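Clamero Robotics Notes > Working Papers > Household Manipulation > Section 4

Filed under: Teleoperation, Soft Things, Learning from Demonstration

We use cookies to remember your reading preferences. By continuing to browse you accept this.

4. Collecting the bed-making demonstrations

4.1 Two ways to show a robot a bed

We began with hand guiding. The operator takes hold of the arm, drags it through the motion and lets the controller record the joint positions. For stacking cups this is a pleasant afternoon. For bedding it is closer to wrestling a coat rack in a laundromat. A comforter wants two grippers at once, a person has two hands, and both of them are then busy holding the robot, which leaves none for the pause button. We recorded 31 episodes this way before everyone's shoulders gave out, and we report them mainly for completeness.

The remaining 188 episodes were collected by remote control. The operator moves a pair of small leader arms and the big arms follow, with a slight delay that everybody notices for the first hour and then stops mentioning. Our leader arms are the Prurura pattern with a longer handle. Hand guiding still has one thing going for it: the operator feels the cloth pull back. Through the leader arms they feel nothing, and the usual result is a grip on far more fabric than anybody had in mind.

4.2 Task and instructions

Operators were asked to straighten the comforter and set the pillow at the head of the bed. We kept the instructions to a single sentence after finding, in the April pilot at Ritville, that a full page of guidance produced demonstrations of people trying to remember a page of guidance. Neatness was left to the operator's conscience -- a quantity with surprising variance.

Episodes ran up to 1,630 control steps. Anything longer was stopped and kept, but flagged. We did not trim hesitations. A policy trained on trimmed data moved with great confidence toward the wrong corner, and we came to prefer the dithering. Failed grasps were also kept, provided the operator went back and tried again.

4.3 Views

Each episode stores a head view and a view from the wrist. The head view is good for deciding where to go and poor for the last few centimetres, when the gripper housing gets between the camera and the cloth. The wrist view has the opposite temperament. It knows all about one patch of quilting and would not recognize a bed if it fell off one. 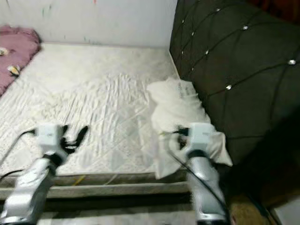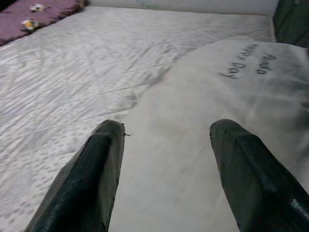
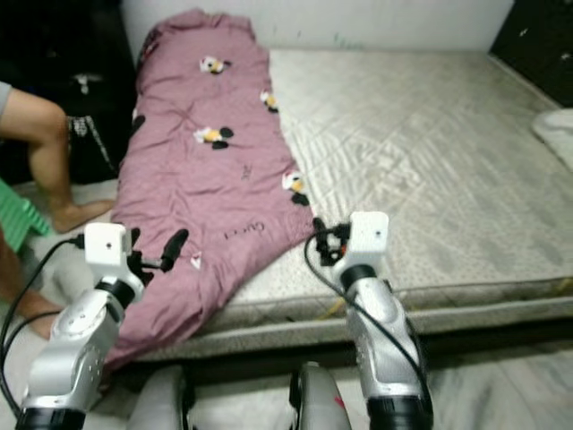 Figure 4. Bed-making, head view (top and bottom) and wrist view (middle). In the top panel the right gripper is against the pillow. The middle panel has both fingertips clear of the fabric. In the bottom panel the comforter is bunched lengthwise on the mattress.

An earlier draft of this section recommended remote control without reservation. Kostiuk, commenting on that draft, objected that we had compared a tired method with a fresh one, that the hand-guided episodes all came first, and that the operators had learned a good deal about comforters by the time they sat down at the leader arms. A fair comparison, the comment went on, would alternate the two methods and let the shoulders recover in between. We have softened the recommendation accordingly, and the alternating study is planned at 100 episodes, pending shoulders.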